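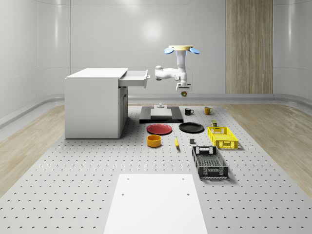 How to plan a small packing table

Measure the free wall first. For one person, a top of 70 inches is enough. Mark the place with tape and leave it for 2 days, so you can see where people walk.

Keep small goods in one open crate.
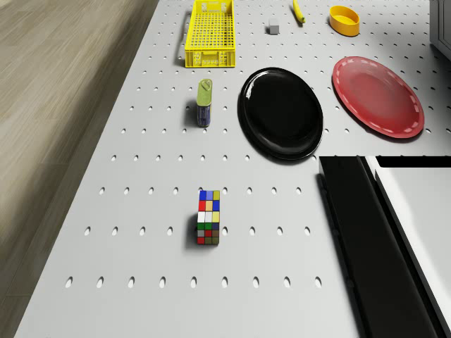 Yellow crate on a perforated top

Write the crate's contents on a card and check it every May. Heavy items go on the floor side.
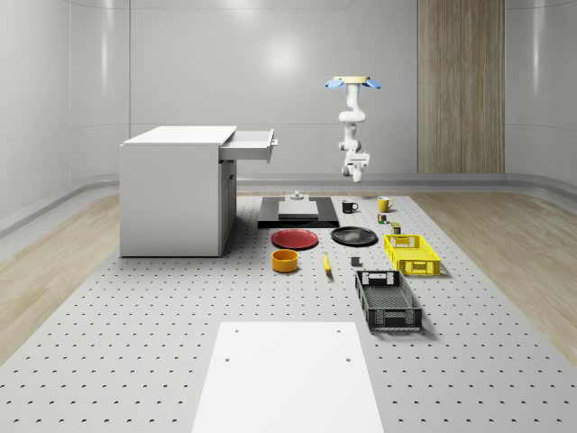

Cabinet on the left, wood panel at the back

Last, set the lamp and screw it tight.

Marcelino Moura, Clisedstead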